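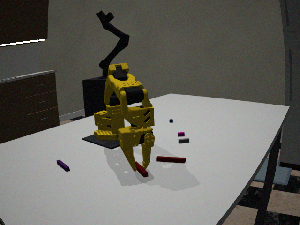 Soundbar drops out every few minutes, is a "signal booster" worth buying?

Category: Home Audio > Soundbars and speakers

I bought a Keskinen soundbar with the wireless subwoofer in June and it has never worked right for more than an evening. The bar itself is fine. The subwoofer loses its connection, the light on the back goes from solid to blinking, and then 2 or 3 minutes later it comes back with a thump. Some nights it does this once. Other nights it does it so often that I turn the thing off and listen to the bar alone.

The store in Vusville wants to sell me a Clikex booster that plugs into the wall between the bar and the subwoofer. It costs 40 dollars. The salesman said it "cleans up the signal" and could not tell me what that meant when I asked. The box says it covers 3,000 square feet, and my living room is not a ballroom. I also called the support line and was told to unplug everything and plug it back in, which I had already done before I called, and which they had me do again anyway.

Setup: subwoofer is in the corner behind the couch, router is on the shelf under the TV right next to the soundbar. Firmware is whatever it came with. I have not changed any settings except the bass level.

Does the booster do anything? Or is this a bad subwoofer and I should be fighting for a replacement while it is still under warranty?

3 answers

Answer 1 (marked as helpful)

Keep your 40 dollars for now. I'm not going to swear that the booster does nothing, I haven't had one in my hands, but a box that claims to "clean up" a link between two devices made by a different company should at least say how it connects to them. Does it pair with the bar? With the subwoofer? If there is no pairing step in the manual, ask yourself what it could be doing. Most wireless subwoofers talk only to their own bar over a private link, and a general-purpose repeater can't join in on that. The square footage on the box is a number for selling boxes.

The part of your post that jumped out at me is the router. You have it right next to the soundbar. Many of these subwoofers use the same stretch of radio as older Wi-Fi, and a router at that distance can drown out everything else. Before you spend anything:

Move the router. It doesn't have to be permanent. Put it on the floor across the room for one evening, as far as the cable will let you.

If you can't move it, log in to the router and turn off the 2.4 GHz band for the evening, or pick a different channel by hand. Automatic channel selection hops around, and that fits with some nights being worse than others.

Pull the subwoofer out from behind the couch and put it somewhere with a clear line to the bar. Ugly, yes, but it's a test.

Do these one at a time. If you change all of it at once and the dropouts stop, you won't know which one did it and you'll be back here in a month.

Then do the opposite test. Put the subwoofer 4 feet from the bar with the router off completely and play something from a disc or the cable box. If it still drops out like that, I'd stop blaming the room. Either the subwoofer or the transmitter in the bar is bad, and you have a warranty claim. Write down the times it cuts out. A phone video of the blinking light is even better — support people are trained to send you back to step one, and a video makes that harder.

One more thing, check the power strip. If the subwoofer is on one of those energy-saving strips that shuts off outlets, you can get something that looks a lot like a wireless fault.

Answer 2

i had the same problem with a Plellell bar, different brand but same thing with the sub blinking. did a factory reset and it was fine after that. hold the power and volume down buttons til it flashes. might be different buttons on yours

Comment on Answer 2: Fine for how long, though? Mine was "fine" after a reset too and it came back the next week. I'd try it, it's free, but I wouldn't let the return window run out while waiting to see.

Answer 3

Check for a firmware update first. I know everybody says that and half the time the notes just say "improves stability," which could mean anything. But you say yours is still on what it shipped with, so at least rule it out. Look on the support page for your exact model number, not just the series name. Don't start the update in the middle of a bad night, and leave the subwoofer plugged in while it runs in case it gets updated along with the bar.

If the store is pushing the booster hard, ask them to put in writing that you can return it opened. I've asked that about a few accessories over the years — cables mostly — and it's interesting how fast the sales talk dries up.

Reply from the person who asked

Router is on the floor by the window as of tonight. No dropouts through one movie, but I've had good nights before so I'm not calling it fixed. Power strip is a plain one. Will try the 4 foot test next if it starts again. Not buying the booster.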